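Ticket: Handheld demo gripper drops thin items, worse on the left finger
Project: Dzene
Opened by: Khrystyna Pylypenko
Assigned to: Graham Crabtree
Status: Waiting on parts
Priority: Medium (was Low, was High for one afternoon)

Khrystyna Pylypenko
Demos on the handheld have been getting sloppy since Thursday. Anything with some thickness to it picks up fine. Spoons, the lids, and the flat plastic cards slide out on the lift, and they nearly always slide toward the left finger. I threw out 23 demos yesterday because I had to grab twice, and the policy has learned from older batches that grabbing twice is a lovely thing to do. It now grabs twice with great confidence. I'd like it to stop learning from my bad days.

What I tried:
Recalibrated the opening width. No change.
Swapped the trigger spring for the spare. No change, and I prefer the old spring.
Slowed down. Demos got longer, cards still slid.
Wiped the pads with alcohol. Better for a few grabs, then the same.

Graham Crabtree
Can you rule out tracking? If the pose is jumping, the replay will look like a slip even when the grip was good. Send me one bad episode and one you'd be proud of.

Khrystyna Pylypenko
Sent both. I was there, though. The card fell on the table. I don't think the tracking did that.

Graham Crabtree
Fair. The pose is clean in both. The width reading closes to the same value with the card as with nothing at all, so the software can't tell a card from air. I'll open a separate ticket for that. What shape are the pads in?

Khrystyna Pylypenko
They have seen some life. The padding is ragged and peeling on the inner face of the left finger, with a torn strip hanging off the bottom in threads. On the right one the covering is lifting along the top rim. I had been treating the strip as decoration.
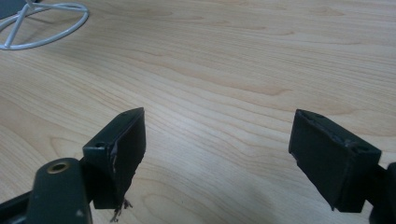
Laine Juška asked whether anyone had looked at the pads on the robot arm as well, given that a demo recorded with bad rubber and replayed with good rubber is teaching the arm to squeeze for a grip it doesn't need. The batch in question goes into training at Nikville tonight unless somebody pulls it.

Graham Crabtree
Pulled it. The arm got new pads in November and has done very little work since, so those are in far better shape than the handheld's. Laine's right that the two should match. We've been careful about matching the finger shape and then let one side go bald.

For the handheld, please do the following before recording again:
1. Take the fingers off. Keep the screws with the finger they came from.
2. Peel all of the old covering, including the parts that still look fine.
3. Scrape the glue with a plastic card. You have plenty, and they're already on the floor.
4. Put on new padding, one piece per finger, wrapped over the top rim so the edge isn't sitting where things rub.
5. Leave it clamped overnight. A coffee mug is not a clamp.
6. Redo the zero width with the fingers closed. New padding is thicker and the old zero will be wrong.

Khrystyna Pylypenko
We have no padding. The drawer labeled PADDING has cable ties in it. I've ordered a roll from Iltness, 2 working days if they're in a good mood.

Is trimming the hanging strip okay in the meantime? It hangs almost to the table when I go in low, and I'd rather it didn't end up under a card.

Graham Crabtree
Trim it, yes. Don't tape over it. Tape grips nicely for an hour and then you have two problems. Stick to the thick objects until the roll arrives.

Khrystyna Pylypenko
Trimmed. Ran 32 pickups with the blocks and cups, all single grabs. Ran one with a card out of spite. It slid left.

Laine Juška
I went back through the full set. Of 3,970 episodes, the double grabs bunch up in the recent ones and are mostly thin objects. I've tagged them "regrasp" so they can be left out of training without deleting anything. Someone may want them later for teaching recovery.

Graham Crabtree
Good. Keeping this open until the pads are on and Khrystyna has done a set of cards. I've also added a pad check to the start-of-session list, between "battery" and "is it plugged in."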